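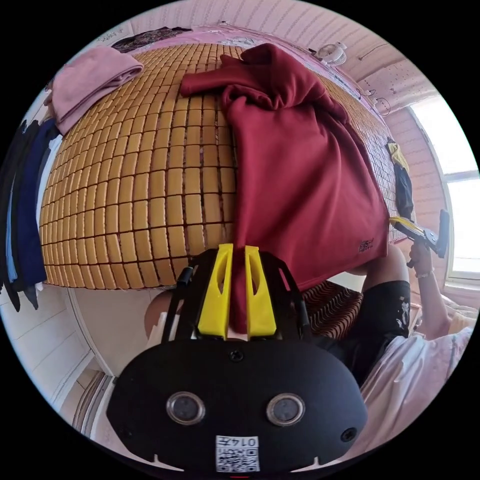

Home | About Us | Courses | Enrollment | Family Resources | Contact

About the Prirkia School of Household Practice

The Prirkia School of Household Practice teaches the everyday care of clothing, bedding and living space. Instruction covers sorting, folding, hanging, airing, mending and storage, and is offered to adults and to young people over the age of fourteen who attend with a parent or guardian. The School is governed by a board of five members and is led by its Director, Ásdís Hjaltadóttir.

Our Purpose

The School holds that the care of a home is a skill which can be taught, practiced and improved like any other. Many of our students come to us when their circumstances change: a first apartment, a new child, the return of an older relative to the household. Others have kept house for decades and wish to do the work with less strain on the back and hands. Both groups are taught together, and the School has found no advantage in separating them.

Instruction takes place on ordinary household items. Students practice on sweatshirts, towels, bed sheets and sleeping mats, and they work on beds and on the floor as well as at tables, as most people do at home. A sweatshirt with a hood does not fold like a dress shirt, and a bamboo tile mat does not hold a folded stack in the way a cotton mattress cover does. Our courses give time to these differences.

History

The School began as an evening class in the upper rooms of the Plitetti building, taught by Jarmo Seppälä, a retired linen keeper. The first group met in February with borrowed sheets and two clothes rails. Enrollment grew steadily, and the class became a school in its own right when it moved to its present address on Cullar Street. Since the move, 2,094 students have enrolled, of whom 1,946 have completed at least one full course.

Mr. Seppälä taught until his second retirement and remains an honorary member of the board. His original course notes, written by hand, are kept in the office and may be read on request.

Courses

The Foundation Course runs for 28 hours and is open to all. It begins with the bed and the clothing that tends to gather on it. Students learn to clear the surface, to separate what is to be worn again from what is to be laundered, and to fold or hang each piece before starting on the next. Later meetings turn to closets and drawers, seasonal storage and simple repairs.

The Bedding Course treats sheets, blankets, pillows and mats. A portion of the course is given to bamboo mats, which are wiped along the grain with a well-wrung cloth, aired flat and rolled for storage – never creased across the tiles.

The Small Rooms Course is intended for households in which sleeping, dressing and storage share one space. Topics include open hanging along a wall, the use of hooks and rails, and the keeping of a clear path to the door. It is taught by Revathi Alva, who also advises families privately by arrangement with the office.

Each class meeting lasts 90 minutes. Students are asked to bring one hooded garment, one towel and one flat sheet from home to the first meeting of any course.

Staff

Ásdís Hjaltadóttir, Director
Revathi Alva, Senior Instructor, Small Rooms and Storage
Arnar Bech, Instructor, Bedding and Linens
Usman Sandhu, Enrollment and Family Liaison

Fees and Assistance

Fees are payable by the course. Reduced fees are available through the Fogh Fund, which the board administers separately from the general budget. Applications are confidential and are considered throughout the year. Mr. Sandhu will be pleased to assist any applicant with the form.

Visiting the School

Prospective students may observe one class meeting without charge. Visits are arranged through the office – at least two working days ahead, please – and visitors are asked to remove their shoes before entering the practice rooms.

Page reviewed April 13, 2026

Related Pages

Foundation Course Outline
Caring for a Bamboo Mat
Folding Hooded Garments: A Short Guide
The Fogh Fund: How to Apply
Directions and Parking

Comments (3)

Marlene T.
I took the Foundation Course with my son before he left for college. He still folds his sweatshirts with the hood tucked in. I have gone back to my old way, but the drawers are better than they were.

D. Okafor
Is the Bedding Course offered in the mornings? I work evenings and could not find the hours listed on the course page.

Usman Sandhu, Enrollment
Thank you for your inquiry. A morning section of the Bedding Course is offered when eight or more students request it. Please write to the office and your name will be added to the list.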